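Why Is It So Dark Down There? (And Other Questions About Caves)

Caves for Beginners, part 11
By Noeline Lowther

If you walk into a cave, you will notice three things. It is dark, it drips, and a grown-up is telling you to mind your head. The grown-up will then bang their own head. It is a tradition.

So where did the cave come from? Most of the big ones were made by rain, which sounds unlikely until you know what rain gets up to. As it falls through the air and soaks through the soil, it picks up a gas called carbon dioxide. That is the stuff that makes lemonade fizzy. Rain with carbon dioxide in it turns into a very weak acid. It won't hurt you, but limestone can't stand it.

Limestone is a rock full of cracks. The water trickles into a crack and dissolves a tiny bit of the rock, then trickles off with it. More water follows. After thousands and thousands of years the crack is wide enough for a stream, and a good while after that it is wide enough for my friend Naveed Usmani, who is not a small man and has been stuck twice.

What are the pointy bits?

The ones hanging from the roof are stalactites. The ones growing up from the floor are stalagmites. People will give you rhymes for remembering which is which, and then forget the rhymes. Try this: stalactites have to hold on tight.

They are made by drips. Each drop leaves behind a speck of the rock it dissolved on its way down. It is slow work. In many caves a stalactite might take 1000 years to grow as long as your arm, so please don't snap one off to show your gran. She would sooner have a postcard.

Does anything live in there?

Bats, for a start. In December they are usually fast asleep, with their hearts ticking over very slowly to save energy, and waking them up is both rude and against the law. There are spiders too, and pale little shrimps in the pools. Some of the shrimps have no eyes at all. There is nothing to look at, so they don't bother.

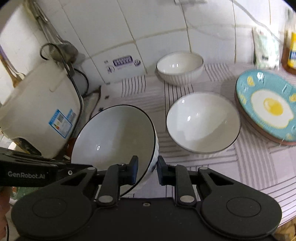
Is it cold?

Cool, mostly, and the same sort of cool all year round. In summer a cave feels like a fridge. In the middle of a hard winter it can feel quite cosy, if you have low standards, and cavers do.

What you wear matters more than being brave. You need a helmet, wellies with a good grip, a warm suit and at least two lights, because lights go out at the worst moment. You also need somebody who knows the way – a proper leader, with training. Somebody above ground should know when you are due back, too. Lorraine Ashby, who taught me, was 60 when we met and still wrote her plans on the kitchen blackboard every single time.

Can I go?

Very likely. Plenty of caves have paths, handrails and a shop selling rubbers shaped like bats. Start with one of those. If you like it, ask a grown-up to find a caving club that takes young people.

Next time: why cave mud gets into your ears, and how to get it out.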